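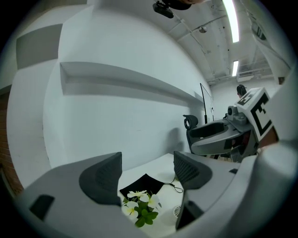 December 22, 2025

Adhesive peel series, Kekent primer on painted steel. Continuing from the March batch.

Picked up at coupon 4 of the second tray. The first three were pulled before the load cell was re-zeroed and their readings are struck through on the sheet. Do not average them in with the rest. The offset was small, but it drifted during the run, so subtracting a constant will not fix it.

Prep as before: 400 grit, one direction only, solvent wipe, second wipe with a clean cloth, primer brushed thin. Left overnight under the cover. The tape is from the new Pirnmont roll. The old roll ran out partway through the March batch, and the sheet does not say at which coupon the change was made. Anyone comparing the two sets should keep that in mind.

Pull angle checked with the square at both ends of the travel. It was off at the far end. The carriage rail had worked down on one side, probably from the clamp being tightened against it. Shimmed with brass and checked again, now good at both ends. I would not trust the last third of any trace recorded before today.

Results. Primed coupons peel evenly, with the trace flat after the initial spike. Failure is at the tape side, and the primer stays on the paint. Unprimed coupons are ragged: the trace saws up and down for the whole length and the adhesive leaves patches on the panel. Two unprimed coupons let go in one piece near the start. Both came from the same corner of the same panel, so I suspect the paint there and have set the offcut aside in a bag marked with the panel number.

Best primed reading was coupon 99, lower than the Grestolside sheet led us to expect. Their sheet gives no dwell time. Ours was one night. A longer dwell is the obvious thing to try before writing to them.

The logger counter stood at 2,534 when I shut down. File names follow the counter, so the next file should carry on from there. If it starts again at zero the backup battery is flat and the clock will need setting too.

Sun panels (the yellow ones) not started. The finish is glossier and the 400 may skate on it. Try a scrap first and look at the scratch pattern under the lamp. If it is patchy, go one grade coarser and note it on the sheet, in the column, not in the margin.

Housekeeping: solvent can is nearly out. Lids for the primer jars need wiping before they are closed; one had to be cut off this morning. The torque driver reads high at the bottom of its range, so use the small one for the grips.

To do
- dwell test, one night against one week, primed only
- repeat the two early failures on a fresh panel
- lock nut for the carriage rail, then remove the shim and recheck the angle
- ask Grestolside for dwell time and pull speed
- Sun scrap, sanding only

Rig left unclamped, load cell unplugged.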